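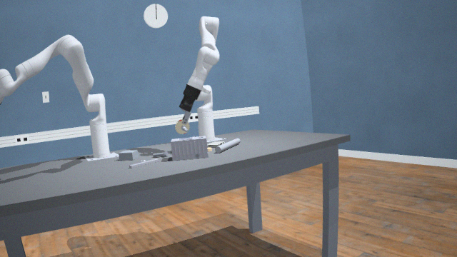
Open day at the Wuver fort museum

The coastal battery at Wuver opened its lower rooms to visitors on Sunday, May 3, 2026. I took the 10 o'clock tour, which was limited to 30 people.

The guide started with the garrison roll of 1,031 men. Most never saw an enemy ship. The landward wall is thin, and the guns faced only the sea.

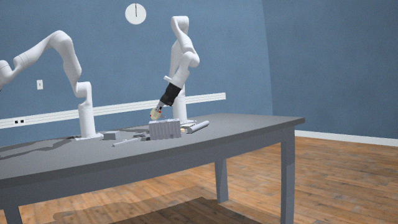
Mebrat Zeleke asked why the town had not been attacked by road. The guide said the pass was snowed in until April and the other side had no trucks to spare.

We then walked down to the magazine, where two of the original shell hoists are still in place. The stairs are steep.

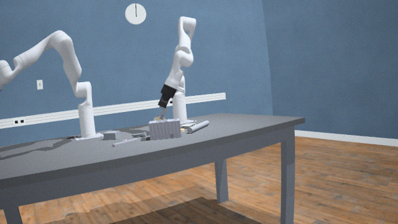 Wubit Negash thought the surrender order should be on show next to the roll. It is kept in the Listari archive, and the museum has only a typed copy.

Parking is by the lower gate.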